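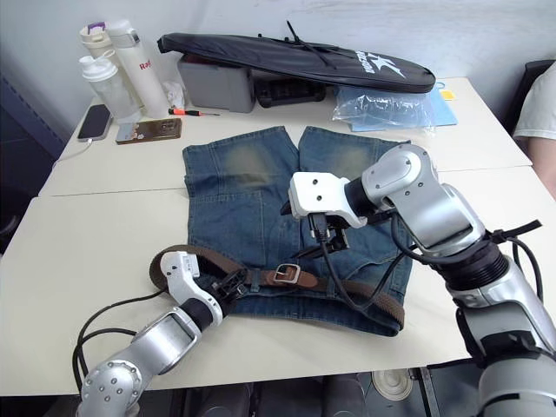
Denim shorts and a brown belt on the white tables.

Zirnetti starter deck review
by Ursina Zaugg

I bought two copies of the Zirnetti starter and played 16 games with it, most of them on a Sunday against the Brollix deck from the same release. I won six of the first ten and then started changing cards.

The deck wants to fill the discard pile early and call units back from it on the third turn. When that works it hits hard. When you draw your big units first, you sit there and take damage. Prurnia, the boss card, is good but there are only two in the box, so a second copy of the deck is close to required.

Lam is the card I liked best. It costs nothing to call back and it draws when it leaves play - easy to miss, as the text is tiny. The defensive cards are weak and I swapped most of them out.

Card stock is fine, foils curl a little. The paper playmat has fold lines that never flatten. The rule sheet skips what happens when both players have an empty discard pile, so agree on that before you start.

Good for players who already know the game. New players should get Brollix.

Score: 6/10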